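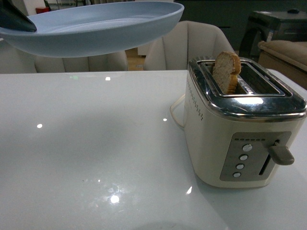
Greifer mit ovalem Kunststoffteller neben einem Toaster

Grivden ist eine Software zur Greifplanung und Bewegungssteuerung von Robotern in Haushaltsumgebungen. Sie wurde von Lamisi Gyamfi im Projekt Rirdale entwickelt; Version 2 erschien am 01/11/2018.

Das Wahrnehmungsmodul Mota schätzt die Lage von Objekten aus Kamerabildern. Spiegelungen auf glänzenden Tischplatten und Chromflächen werden vor der Schätzung maskiert. Der Planer wählt danach einen Griffpunkt — bei flachem Geschirr meist am Rand — und berechnet eine kollisionsfreie Bahn. Der mitgelieferte Testdatensatz umfasst 3.535 Griffe an rund 84 Gegenständen.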